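6. Comparação de garras na bancada de desmontagem

Esta seção descreve como montar, calibrar e comparar duas garras no mesmo braço, usando um computador de mesa aberto como peça de ensaio. Siga a ordem indicada. Os valores de força e curso da seção 5 continuam válidos e não precisam ser medidos de novo, salvo se o flange tiver sido trocado.

6.1 Antes de começar

Confirme que a atualização de setembro do controlador Karnia está instalada. Nas versões anteriores, a troca de ferramenta não apaga o ponto central (TCP) guardado, e a segunda garra herda os valores da primeira.

Separe o seguinte material:

Garra Cleto, de dedos articulados
Garra Ejigu, de dedos paralelos
Chave hexagonal do conjunto do flange
Computador de ensaio, sem a tampa lateral
Placa de fixação impressa em 3D
Pulseira antiestática

CUIDADO: desligue o computador de ensaio da tomada e retire o cabo de alimentação antes de colocá-lo na plataforma. Espere 8 minutos antes de aproximar qualquer ferramenta da placa-mãe.

6.2 Posicionar o computador

1. Deite o gabinete na plataforma de alumínio, com o lado aberto para cima.

2. Encoste o gabinete aos batentes e verifique se não balança. Se balançar, retire os pés de borracha.

3. Coloque a placa de fixação à esquerda do gabinete. Os suportes dela recebem as peças retiradas durante o ensaio e devem estar vazios no início.

4. Recolha os cabos soltos do interior para longe da zona de trabalho. Os fios da fonte são os que mais vezes ficam presos entre os dedos.

5. No terminal Jiswood, abra o perfil "desktop deitado" e confirme a altura da plataforma.

Nota: o perfil supõe que a placa-mãe está paralela à plataforma. Gabinetes com a bandeja empenada dão leituras de altura diferentes em cada canto. Nesse caso, registre os quatro cantos e use a opção de plano inclinado.

6.3 Montar a garra e verificar a câmera de punho

1. Leve o braço à posição de troca e corte a alimentação da ferramenta.

2. Monte a garra Cleto no flange e aperte os parafusos em cruz.

3. Ligue o cabo e deixe folga suficiente para uma volta completa do punho – um cabo esticado altera a leitura do sensor de força.

4. Restabeleça a alimentação e aguarde a luz azul.

5. Abra e feche os dedos três vezes em vazio, longe do gabinete.

6. Mova o braço até a posição de observação, sobre os slots de memória, e abra a imagem da câmera de punho.

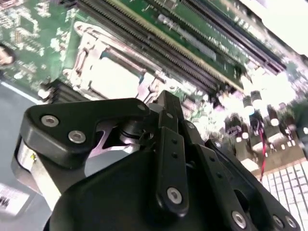

7. Ajuste a exposição com a janela de medição sobre o soquete do processador. O ajuste automático considera também o corpo escuro da garra e tende a clarear demais o resto. Se os contatos dos slots não se distinguirem, reduza a exposição um passo de cada vez ou desvie a luminária.

8. Marque na tela a máscara da garra. A máscara exclui os dedos e as hastes do cálculo de posição e tem de ser refeita para cada garra.

9. Salve a máscara com o nome da garra.

CUIDADO: não faça a máscara com os dedos fechados apenas. A garra articulada ocupa áreas diferentes da imagem conforme a abertura, e a ponta pode ser confundida com uma trava de soquete. Grave a máscara aberta, a meio curso e fechada.

6.4 Calibrar o ponto central

1. Selecione Ferramenta > TCP > Quatro pontos.

2. Toque no pino de referência com quatro orientações diferentes do punho.

3. Aceite o resultado se o erro ficar dentro do limite mostrado na tela. Se não ficar, repita os quatro pontos, e não somente o pior deles.

4. Anote o comprimento calculado. Na garra Cleto da nossa bancada, o valor é 241 mm; o da sua pode variar com o adaptador usado.

6.5 Executar a aproximação

1. Carregue a rotina "memória, aproximação" e limite a velocidade ao modo reduzido.

2. Mantenha a mão no botão de parada durante toda a primeira descida.

3. Inicie a rotina. O braço desce sobre a parte posterior da placa-mãe e para antes do contato.

4. Observe a folga entre a garra e as paredes do gabinete pela câmera fixa. A câmera de punho não mostra essa folga. 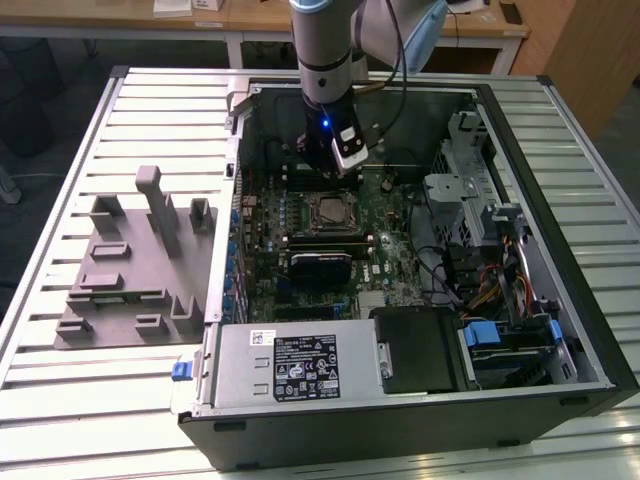
5. Se a folga for suficiente dos dois lados, confirme a continuação no terminal. Se não for, gire o punho 90 graus e repita a partir do passo 3.

6. Execute 100 ciclos de aproximação e recuo com cada garra. O registro é salvo ao fim de cada ciclo, de modo que uma interrupção não obriga a recomeçar.

7. Troque para a garra Ejigu e repita as seções 6.3 a 6.5 por inteiro.

6.6 Ler os resultados

Compare primeiro os ciclos interrompidos por força excessiva e só depois os tempos. Uma garra mais rápida que interrompe com frequência pede correção de trajetória antes de qualquer conclusão.

Nos nossos ensaios foram registrados 1.382 ciclos com as duas garras. A Cleto entrou melhor entre os slots e a gaiola dos discos, mas exigiu mais cuidado com a máscara. A Ejigu deu menos trabalho na calibração e precisou de mais espaço lateral – em gabinetes estreitos, convém usá-la com os dedos curtos.

Nota: não misture no mesmo relatório ciclos feitos com exposições diferentes. O terminal aceita, mas os desvios de posição deixam de ser comparáveis.

Para exportar, escolha Relatório > Comparar ferramentas e selecione os dois registros. A remoção de módulos é tratada na seção 7.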